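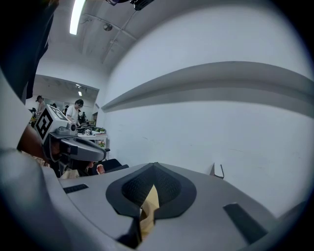
I caught the woman who looks after the workroom at Skeltau just after two in the afternoon, with the kettle on and her sleeves rolled up. I asked what she liked best about the place and she didn't even stop to think. "The white walls! We had brown ones at Jonotby, and by March you felt like you were living in a teapot."

She's fond of the ceiling too — beams and all. "They offered to box it in for 300 pounds and I said leave it, I like to see what's up there." The long strip light gets less love. "I'd swap it tomorrow," she told me, "but it's good for sewing on buttons."

And the tidying? She laughed at that. "I give it 23 minutes at the end of the day. Cloths folded, bags off the floor, chairs in. Then I'm off for my bus."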